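Two of us went over to the Wijesinghe open day at Filton on 28th April, with a notebook, a packed lunch and firm instructions from Vullcombe not to sign anything. We signed the visitors' book. I hope that was allowed.

What we went for

The packing room at Vullcombe has money set aside for one piece of handling equipment in the next budget. The question is whether it goes on a plain arm with a two-jaw gripper, which we more or less understand, or on something with fingers, which we more or less don't. The Norine hand was the reason for the trip. The brochure has been on the tea room table since March and has acquired several rings.

The talk

It began with a slide show, as these things must. The useful part was a page headed "cost of ownership", which went by quickly and had to be asked for again. The hand is priced separately from the arm. The wrist adaptor is priced separately from the hand. Training is included if you go to them and charged by the day if they come to you, and the day starts when they leave their own car park.

The service interval is 1158 hours. I asked why not 1150, or 1200, and was told that was the figure. On our shifts it means a service around every 30 weeks, so we should put two visits in the first year's budget and be pleased if we only pay for one. Replacement fingers are sold singly, but the thumb comes only as a pair, left and right. We would own one hand. I have written "spare left thumb" in the margin and underlined it.

Lead time is quoted from receipt of deposit, and the deposit is 100 per cent on anything made to order. I asked what was made to order. Everything is.

The demonstrations

After coffee we were let loose in the hall. There was a queue for the arm that stacks cartons, and we gave up on it, having seen cartons. The hand was more interesting to us because of the awkward stuff: soft wrap, bags, liners, whatever won't keep its shape long enough for a gripper to close on it. That is most of our rejects bin. A big sheet of crumpled foil is a fair stand-in for it, with the thumb and the nearest finger pressed into the edge and the other fingers hanging clear.

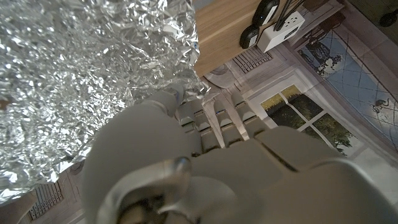

What to ask for before we spend anything

A written quote with the hand, arm, adaptor and training on one page. A trial using our own liners, at their site, before any deposit. The price of a thumb.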